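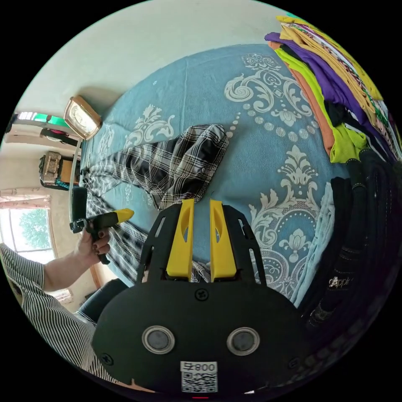 Two hand-held grippers at the bed station, Flistudell open day.

I spent an afternoon in April at the Flistudell open day, mostly at the garment handling demonstration. The format was simple. The operator works with a pair of hand-held grippers, each with its own camera, and the recorded motion becomes training data for a folding policy. Flistudell runs the sessions in furnished bedrooms instead of on a lab bench. Grukosov supplies the recording software, and the version on display was Namico 2.

My interest was narrow. I have been trying to get a small parallel-jaw arm at home to pick up a dish towel by the corner, and it fails more than it succeeds. I wanted to see how people who do this all day approach the first grasp.

The handout gave the size of the current set as 3220 recorded episodes, of which 2169 passed review. That is a rejection rate of close to a third, which is higher than I expected. The reasons listed were lost tracking, a grasp outside the camera view, and episodes where the operator put a tool down partway through. Lost tracking was the largest group. The localization step needs visual features that stay put, and a plain sheet under plain light gives it very little.

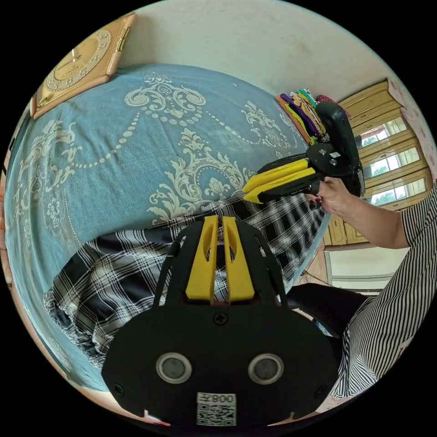 The bedspread therefore matters more than it would seem. A large printed pattern gives the tracker plenty of corners and edges to hold on to, as long as the cloth itself isn't dragged along with the garment. When it does shift, the map and the room disagree, and the episode usually goes in the reject pile. I asked whether they pin the bedding down. They don't, on the grounds that a home robot won't get pinned bedding either. I can see the argument, although I would want both versions in the set.

Timing was the other thing I took notes on. Left and right streams have to be aligned before anything two-handed can be learned from them. The Namico notes describe a resampling pass and then a manual check on a subset of 150 episodes. I would have liked an error figure for the alignment, but the handout did not have one.

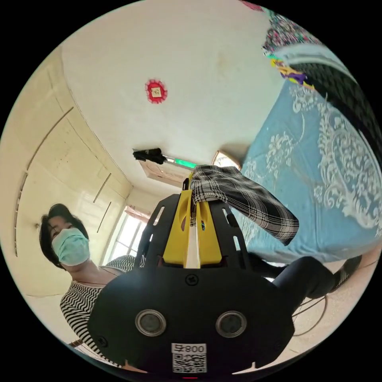
Grasp selection is where my own setup goes wrong, so I paid the most attention to it. My script looks for the highest point of the cloth and closes on it, which tends to produce a handful of layers and no useful edge. A person looks first and picks a spot that will leave the rest hanging in a way that can be read. With the plaid piece clamped at the top of the yellow jaws and the loose end folded over and dangling past the side of the bed, most of the information is in the part that isn't held. A check pattern helps too, as the lines bend wherever the fabric does. My dish towels are solid gray. I have ordered checked ones.

There was a short talk afterward on the Sandhu fingertip, a softer pad meant for thin knits. It was slides only, with no hardware to handle, so I have no opinion on it yet. Questions ran long and I left before the end.

Next step for me is to drop the highest-point rule and try an edge search at two heights. I'll post the code once it runs on something other than my machine.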